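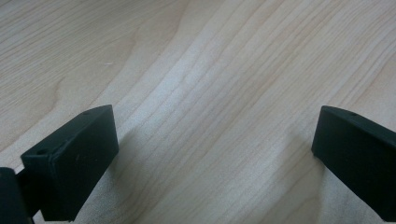
The Table From Brabec

The table came with the apartment, or so I thought for the first 14 months, until the woman downstairs told me it had come with the tenant before me, and that he'd be wanting it back.

"He told you that?" I said.

"He tells me every Christmas," she said. "He sends a card."

I should explain that I loved that table in a way I have not loved every person I've lived with. It's pale, paler than you'd expect wood to get, and the grain goes off across it on a slant like it had somewhere better to be. There's a spot where the lines swing out into a big arch and come back again. I used to sit there with my coffee and follow the arch with one finger, out and back, out and back, when I was supposed to be doing my taxes. In the morning the light landed right in the middle and the wood went nearly white and you couldn't see the lines at all, and I'd wait for them to come back, and that was breakfast.

So no, I did not want to hear about any card.

I asked where he lived now and she said Geltamholm. I'd been to Geltamholm once, to buy a used stroller for my sister, and I remembered a ferry dock and a bakery with a line out the door. It's 231 miles. You do not drive 231 miles for a table, I told myself, and I went upstairs and ate a sandwich on it, standing up, feeling like a burglar.

Then in December the card came to me.

It was a nice card! That was the worst part. A lighthouse with snow on it. Inside he'd written, in very upright blue letters, that he hoped I was enjoying the place and that the radiator in the bathroom needed a kick low down on the left (I had worked that out for myself, with a sprained toe), and that he'd be passing through after the holidays with a van and would I mind if he picked up his mother's table. She had bought it in Brabec the year she got married. He'd left it because he was going through a bad time and couldn't face the stairs.

I read that on the couch. I couldn't read it at the table.

What I did next I'm not proud of. I went to Semholm, the big furniture place out past the highway, and I walked up and down for two hours looking for another one just like it, thinking I might keep the real one and hand him the other. I really thought that! I had a picture of the grain in my head and I went along bending over every light-colored table in the building, getting my nose right down to it, while a boy in a Semholm vest followed me at a polite distance. They had one called the Putomum that was close. Close in color, anyway. But the lines all ran straight, one end to the other, no arch, and when I ran my finger across it my finger didn't know where to go.

"It's our most popular," the boy said.

I bought a lamp so I wouldn't have to leave with nothing.

He came on a wet afternoon with the van parked half up on the curb. I'd been expecting somebody bigger. He had a gray sweater and a bag of those almond rolls from the bakery with the line, and he stood in my kitchen door and looked at the table and didn't say anything for long enough that I started wiping it down, though I had already wiped it 3 times that morning.

"You kept it nice," he said.

"I use coasters," I said, like an idiot.

He put his hand flat on it, and then, I swear to you, he took one finger and went out along the arch and back again. He didn't look at me while he did it. He said that when he was little it was a road, and it went around a mountain, and he had a small green car he used to drive along it while his mother peeled things. He said there was a town where the lines bunched up tight, and you had to slow down there.

I said I'd always thought it was more of a river.

"Could be a river," he said.

We ate the almond rolls. He told me about the ferry and I told him about the radiator, and it got dark enough that I turned on the Semholm lamp, which he said was a good lamp. At some point I got up and found the screwdriver, because somebody had to. The legs came off easier than I wanted them to. We wrapped the top in my second-best blanket and took it down the stairs with me at the bottom end, going backward, and the woman downstairs holding her door open to watch and telling us to mind the paint.

He tried to give me money for the blanket and I wouldn't take it.

For a while I ate on the couch. Then I ate on the windowsill, standing, which is not bad if you don't have soup. I went back to Semholm in the spring and the boy was still there, and I bought the Putomum after all, since it was on sale, and it's fine. It holds things up. There's a knot near one corner I'm getting used to.

The card this year had the ferry on it. He wrote that the table's in his front window and gets the sun until ten, and that if I'm ever up that way again for a stroller, or anything else, there's a chair on the river side.

I've been looking at the map. It's mostly highway.

We use cookies to give you the best reading experience. By continuing to browse you agree to our use of cookies. Accept | Manage preferences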